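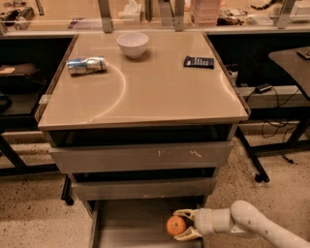
White bowl and a crumpled can on top of the drawer cabinet.

Vuna: town council statements on foreign policy

Hi! Vuna is my collection of 607 statements that town councils have put out about foreign affairs: sanctions, border crossings, twin-town deals, the odd angry letter to a ministry. I started it because I kept losing bookmarks, and then it sort of grew (you know how that goes).

What's in it
One CSV, statements.csv, with a row per statement. Columns are town, month, topic, stance and full text. There are 30 towns, from Arkik, which comments on everything, to Brorkeo, which mostly cares about its bridge.

Stance coding
Three values: supports, opposes, unclear. I coded them all myself, so please argue with me! The sanctions rows from Bhat are the shakiest.
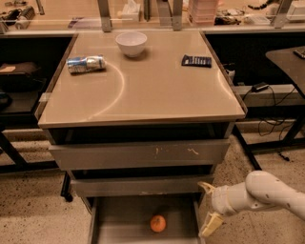
Cabinet top again, with the bowl toward the back and the can to its left.

Known problems
Joint statements show up once per town that signed. Months are when the text was posted, which can be well after the vote. Three Arkik rows have no text, just a title.

Updates
I add new rows on Mondays when I have time. Next big batch is planned for June. Use it however you like, and open an issue if you spot a typo.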